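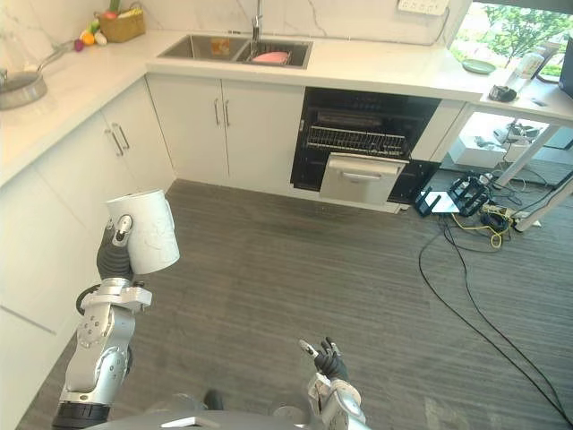 Wenda two-arm kitchen rig

Wenda is the platform behind our dishwasher work at Misidcombe, and we're really pleased to open it up to other labs. It carries two jointed arms in white and silver, each with a dark hand, and it works at ordinary counter height in an ordinary kitchen.

What it's for

Research on grasping and loading household dishes. Mugs are our favourite test item - a patterned cylinder held at a tilt tells you a lot about finger placement, and the palm camera hardly helps at all!

The method

Wenda ships with Traline, our grasp planner. Traline picks a hold with the rack in mind, so the mug is already at a workable angle before the arm moves toward the dishwasher. The second hand stays free until the planner calls for a handover. We trained it on 2693 recorded pick-ups, and a new kitchen needs some 100 more before it settles in.

The result we're most excited about is regrasping. With the older Vörös planner we saw 10 regrasps in a typical session. Traline brought that down to 3, using the same hands and the same dishes. Bowls are still harder than mugs, and we'd love to hear from anyone working on them.

In the package

Two arms with hands
Body unit and cabling
Traline licence for one lab
Recorded pick-ups, with labels

Enquiries about loans and programme access go to Zanele Steyn at the Misidcombe lab.

Page updated February 21, 2019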